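September, notebook, second firing of the clamp kiln

Started writing this at 5 in the morning because I'm the one who drew the early watch, so forgive the handwriting when Ffion types it up (she did offer!). Coffee is in the blue thermos, the kiln is smoking the way it should, and I've got a couple of hours before anyone shows up to relieve me.

Quick recap for whoever reads this cold. We're trying to make cooking pots the way the Usham potters seem to have made them, which means local clay, crushed shell or grog for temper, coil built, dried slow, and fired in a shallow pit with turf over the top. No kiln walls, no grate, no pyrometer down the middle telling us what to do. Well, we do have a pyrometer, but Rafferty only lets us look at it afterward, when we've all written down our guesses. I hate this rule and I also think it's a very good rule.

First firing was a mess. We lost most of the shell-tempered pots, and I'm pretty sure that was me stacking them too soon. They felt dry on the outside, and I was impatient, and I'd driven all that way. Desmond kept a sherd from the biggest one and it's sitting on the windowsill in the shed with my initials on it. Fine. Lesson taken.

What we changed for this one:

- Dried everything under cover and turned the pots every evening
- Preheated upside down around a small fire until the rims were too hot to hold
- Split the load, with grog temper on the north side and shell on the south
- Oak at the bottom, birch and brush on top, turf last
- Left a gap in the turf on the downwind side this time, a bit wider than my hand

The preheating was the part I enjoyed most. You sit there with a stick and nudge each pot a quarter turn and then you go around again. The color changes so slowly you don't notice until you look at one you haven't touched in a while, and suddenly it's gone from mud to something like a dull biscuit. Juniper sang through most of it. She knows a frightening number of verses.
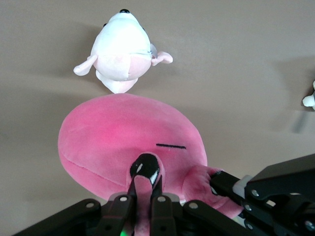

Anyway, the shell question. Rochelle's been reading everything she can find on it, and her worry is that we let the first batch get too hot for too long. Shell starts breaking down if you push it, and then it takes up water from the air and swells, and your nice pot pops little white craters a few days later or just falls apart on the shelf. So some of what I blamed on stacking could be that. I'd love for it to be that! But the big one went with a bang inside the first hour, and that's steam, and that's my fault.

Her suggestion was salt water in the clay mix, and we've got one small group made up that way. They're marked with a thumbprint under the rim. If you're the one unpacking, please please keep those together, and don't let Rafferty put them in the crate with the others because they all look the same once they're sooty.

Clay notes, since I keep getting asked. The Seixas pit clay is the gray one, very sticky, shrinks a lot, needs more temper than you'd think. The Prirkus clay is the orange one from the stream bank, sandy already, nicer to coil but it slumps if you build the wall too fast. I've been making the base in the evening and leaving it under a damp cloth, then doing the walls the next morning. Desmond says I'm overthinking it and builds his in one go. His are also a little lopsided, and I say that with love.

Tools: the bone scraper is still the best thing we own. The wooden paddle has split along the grain and wants replacing, and if anyone has a bit of apple or pear lying around I'd be glad of it. I tried smoothing with a river pebble on the leather-hard ones and got a lovely shine on the shoulder of sherd test pot 40, which then got put on a gritty board. By me. So that's got a scratch.

6:30. Turf slumped on the east side and I could see orange through the hole. Threw two fresh sods on and it went back to sulking. Smoke went thick and white, then thinned out again. My guess at the peak is written on the card in the tin and I am not telling.

Fuel so far has been less than last time, which surprises me, given the bigger load. I think the first pit was just too deep and we spent half the wood heating up the ground. Worth digging the next one shallower again to see if it keeps going in that direction. Ffion wants to try dung for the next one. I have said I'll support this from upwind.

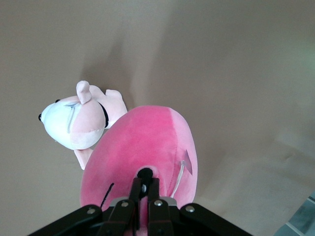
*Pink plush toy in the gripper, pink-and-white one lying on its side.*

7:15. Juniper's up and has brought eggs. We're going to cook them in one of the survivors from the first firing, over a little side fire, well away from the clamp. It's the squat one with the everted rim. It weeps a bit when you first put water in, but I sealed it with milk last night (warmed it slow, let it boil down, scraped it out, did it again) and it's holding so far. Smells like a cheese shop. For the record, I think this is the most useful thing we've done all month. You can read about sealing pots all you like, and then you do it and find out that you need a lot more milk than you brought.

Things to sort before unpacking:

- Gloves, and I mean the long ones
- Crates labeled north and south
- Tray with sand in it for the thumbprint group
- Rafferty's tin, unopened, until everyone has a card in
- Somebody photograph the pit before we lift anything, with the scale bar this time

Leave the whole thing alone until it's cold all the way through. I know it'll be tempting. I lifted a sod early last time and heard a ping that I still think about.

8:00. Eggs were good, slightly milky. Handing the watch to Desmond and going to lie down in the van.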